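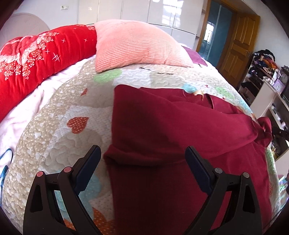

Residual moisture is the number I track most closely when I dry knits indoors. A garment that feels finished at the cuff can hold several grams of water at the underarm seam, and a bathroom scale will not resolve that. I use a Geltuvum hanging scale with a resolution of 2 grams and weigh each item before washing, after the spin, and at intervals until the reading stops changing. Thickness and fold geometry matter more than color or fiber label. A soft maroon knit bunched up on a quilted bedspread, with a deep crease down the middle, has layers in the crease that exchange very little air with the room, so I keep bed drying out of my comparisons.

The log from August covers one heavy cotton sweater. Dry weight was 627 grams. After a standard spin on the Brodholm washer it carried far more water than I wanted, so I added a second spin at the same speed and compared the two. The second spin removed a further 61 grams. It also set wrinkles along the side seams that took a steam iron to get out.

Flat on a mesh rack with a small fan, the sweater reached constant weight overnight. Without the fan it was still losing water the next afternoon. I turned it over once in each run and left the windows shut.

Asuka Ebihara wrote to ask whether I correct for room humidity. I don't yet. Cotton takes up water from the air, and a dry weight recorded in winter will read low against one from summer. The Mizuno hygrometer has been on the shelf since spring and I need to check it against a salt jar before I trust its readings. Wool is next, starting with a gray cardigan.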